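Lernside Residents' Group
Minutes, house meeting, 4th July, 7.30 in the downstairs lounge

Present: Nerys Edwards (chair), Rhun Mostyn (notes), most of first floor, two from the top. Apologies from flat 5.

1. Last minutes
Agreed. One correction, the hoover bags were bought from Cadomthorpe not Trevaskis. Rhun to amend.

2. Money
943 pounds in the house account. Washing machine repair still to come out, no invoice yet. Nerys chasing.

3. Summer bedding
Long item. Straw mats went down well last year and several people want them again for August, when the top floor gets very hot. Mat goes straight on the mattress, sheet optional. Agreed price limit 20 pounds a mat, anyone wanting a dearer one pays the difference. Ones with a cloth border preferred, the unbound sort frayed and left bits all over the carpet. Dutomix has them but slow to deliver, so order early.

Care: shake out of the window at the back, NOT over the front step. Wipe with a damp cloth, dry flat. No mats in the washing machine (see item 2). Roll for storage, don't fold, the weave cracks.

4. Clothes and cupboards
Went on to where clothes are meant to go while beds are being changed. Everyone piles them on the bed, then they go on the floor at night and back on the bed in the morning. Straw mat with the green border, folded jeans and a bundle of dark clothes on it, fairly typical of the week.
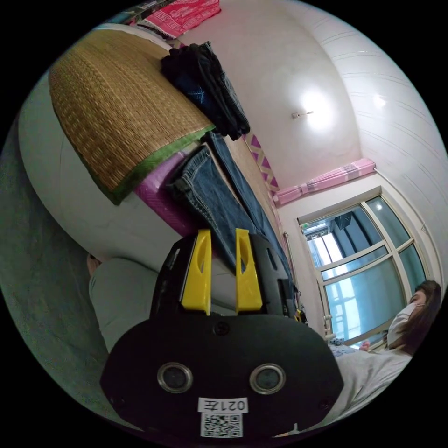
Nerys said folded on the bed is fine by her as long as it is put away by evening, and that the real trouble is the landing cupboard, full of other people's winter coats. General agreement. Somebody asked whose the ski trousers were. No answer.

Agreed: coats out of landing cupboard by end of month. Anything unclaimed goes in the charity bag. Shelf two for spare pillows and cushion covers, shelf three for sheets, bottom for rolled mats. Label the shelfs this time.

Proposal for under-bed boxes, lidded. Rhun has seen some at Trevaskis. Quote for the whole house came to 300 pounds, thought steep. Left for now, people can buy there own.

5. AOB
Top floor window still sticking. Rhun to look.
Jeans on the banister to dry, please don't, dye has marked the paint.
Biscuits: whoever finished them to replace.

Actions
Nerys: invoice, mat order list on the kitchen door
Rhun: minutes, window, shelf labels
All: coats

Closed 8.40. Next meeting in August, date to be put on the door.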